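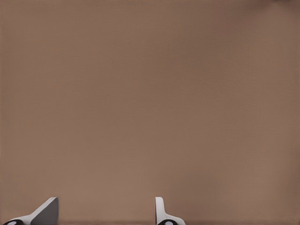
Attachment 1: simulator wrist view, gripper open over the bench.

Ticket: Jenar simulator add-on, gripper width never reaches "open"
Product: Kanico two-finger gripper kit with Jenar simulator licence
Opened: 22 May 2019
Opened by: Endang Lumbantobing, Figueroa
Priority: Normal (I picked High, the form disagreed)
Status: Resolved, with grumbling

Original report

We're partway through the trial of your gripper kit and have hit a wall in the simulated half of it. The script sends an open command, the fingers part, and then everything waits for a "gripper open" flag that doesn't arrive. After the timeout the console prints GRIP_WAIT and suggests I check the air supply. The gripper is electric. It is also, at present, imaginary.

The attached view is the simulator at the moment it gives up. Fingers apart, nothing between them, plain brown bench behind. I'd call that open. Your software would like to discuss it further.

Already tried:
- Restarted the simulator
- Restarted the computer
- Deleted the cache folder, as per the manual
- Restored the cache folder, as per the other page of the manual
- Swapped the bench colour from grey to brown, which did nothing but is easier on the eyes

Reply from Kanico support

Hi Endang, thanks for the detailed report. Please confirm you are running the current release and that the air supply is connected.

Reply from Endang

Current release, yes. I refer you to my earlier remarks on air.

Reply from Kanico support

Apologies, that line is in the template. Could you send the raw encoder reading with the fingers fully closed and again fully open, plus the threshold from the gripper profile? It's under Devices, Profile, Advanced, then the little arrow that looks like decoration.

Reply from Endang

Found the little arrow. Readings from the simulated gripper:

Closed: 0
Open: 1,631
Threshold for "open": 2,000

So the fingers go as far as they can, get to 1,631, and are told to try harder. I ran it a few more times in case they were holding back. Same number every time, which is at least a point in favour of your physics engine.

The real gripper on our bench reads 2,465 when open and passes without complaint. I'd have expected the simulated one to agree with it, given that the brochure describes them as twins.

Reply from Kanico support

That's very helpful. The simulator is loading the short-stroke finger model while the profile has the threshold for the long-stroke one. Your trial licence came with the long-stroke gripper, so the profile is right and the model is wrong. Would you mind trying this:

1. Close the scene. Don't save when prompted.
2. Open the profile and set Finger Model to "Long". It will probably say "Auto" now.
3. Leave the threshold at 2,000.
4. Reload the scene and run the open command by itself, with no script.
5. Send us the new reading.

Reply from Endang

Step 1: it saved anyway. There's a tick box called "Always ask" and I can report that it does always ask.

Step 2: it did say Auto. Changed to Long.

Step 4: open command now returns 2,465, and the flag comes up straight away. The full script then ran until it reached the pick, where it stopped for lack of anything to pick up. That one's mine. I'd taken the test block out to keep the scene simple and forgotten to put it back.

With the block back in, the script finishes. Closing works, opening works, and GRIP_WAIT has gone quiet.

Two things before you close this. First, could "Auto" either pick the right fingers or be renamed "Short"? Second, we're also looking at the Plonolier kit, and its simulator asks which fingers you've bought when you install it. It's an ugly window with a spelling mistake in it, and I would have traded an afternoon for it.

Reply from Kanico support

Glad it's running. I've logged the Auto behaviour as a defect and the tick box as a second one. The air supply line will be removed from the message for electric models. The fix for Auto is planned for the August release. Until then, the Long setting has to be chosen again for each new scene, as it doesn't carry over.

Reply from Endang

Doesn't carry over. Righto.

We've got a fair few scenes to get through, so I wrote a bit of script that sets the model on load and refuses to start if the open reading is under 2,000. Happy for you to pass it on to other customers. It's nine lines, and two of them are comments about the tick box, which you may want to edit.

Trial notes will say: gripper good, simulator good once told what it's simulating, support quick after the second email. Please extend our licence by the days we lost, as offered on the phone.

Reply from Kanico support

Licence extended. The new key is in your account under Downloads. Closing this ticket as resolved.

Automatic message

Your ticket has been closed. If your problem continues, please check the air supply and reply to this email.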